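Print this story E-mail this story

Kullo pauses two-arm work after gripper fault

Kullo has stopped unattended running on its two-arm robot benches after a gripper failed to let go on command and the arm kept pulling, the company said in a notice posted Sun 15 July.

One person was treated for a bruised thumb. Manuela Galli, who manages the benches, said the operator had reached in to free a padlock that was still held in the jaws after the arm had come to a stop. The arm then moved again.

"It had stopped, but it had not been stopped," Galli said. "The power was still on. Our rule says you press the button before your hand goes over the table, and that rule was not followed. But the arm should not have moved either, and that part is on us."

The benches are used for small hand tasks. The job under way at the time of the fault was a padlock task, in which one arm steadies a lock and the other works on it. Kullo uses the task to check how well two arms can share a small object without pushing against each other.

According to the notice, the gripper was told to open and reported that it had done so. The jaws stayed shut. The control program went on to the next step, which was to draw the arm back, and the arm pulled against the lock until the load limit tripped. That should have cut power to the whole arm. Instead the program treated the trip as a short pause and tried the move a second time.

The controller software is supplied by Sultum, which has a fix in testing. Under the change, any load trip will need a person to clear it at the panel. Sultum said customers running the same release should turn off automatic retry until they receive the update. It did not say how many customers that is.

The cause of the stuck jaws is a separate question. The gripper was made by Proreck and had logged 1,145 hours. When it was opened up, a small gear inside the finger drive was found to have two worn teeth, and the position sensor was reading from the motor side of that gear, so it saw the motor turn and took the fingers to be open. Proreck's service sheet calls for the gear to be inspected at 3,000 hours. The company said it is reviewing that figure for jobs that involve a lot of squeezing and twisting.

Galli said Kullo will not wait for the review. Its own technicians will now check the finger drive every 200 hours and log the result on paper at the bench.

She said there had been an earlier sign. In January, a gripper on another bench held on to a lock after being told to release it, and the operator cleared it by switching the arm off and on. The event was written down as a sticky pad and closed. No one was hurt and the drive was not opened.

"We had it in the book and we read it wrong," she said. "I would like to have that one back."

Some work continues with a person standing at the stop button for the full run. Speeds have been cut, and a second person must be in the room. The padlock task is among those that have been kept.

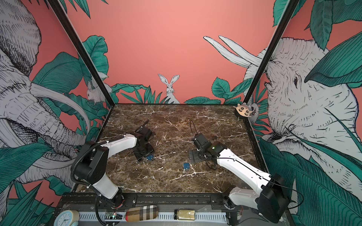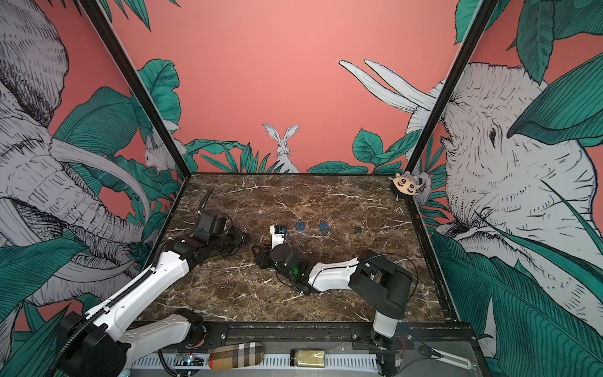 Lahlou, the outside safety firm hired to look at the fault, has asked for two further changes. It wants a light that shows when an arm still has power, placed where an operator leaning over the table can see it. It also wants a hand tool kept at each bench for freeing stuck parts, so that fingers stay clear of the jaws.

The firm ran 200 open and close cycles on the failed gripper before it was taken apart. The fault came back nine times, always while the jaws were holding something. With nothing between the fingers, the gripper opened normally every time, and the usual morning test at Kullo is done with the fingers empty. That test is being rewritten to include a metal block.

Staff had raised a complaint about the morning test before, Galli said, mainly over how long it took. The new one will take four minutes longer per arm – she expects to hear about that too.

The operator was seen at a walk-in clinic and was back at work the next day. Kullo has not named the operator and said no disciplinary step is planned. Everyone who works at the benches is repeating the short course on stopping and clearing an arm, and those who have not finished it are limited to desk work for now.

Unattended running will stay off until the Sultum update has been installed and Lahlou has signed off on it. No date has been set.

6 comments Shared 14 times

Print E-mail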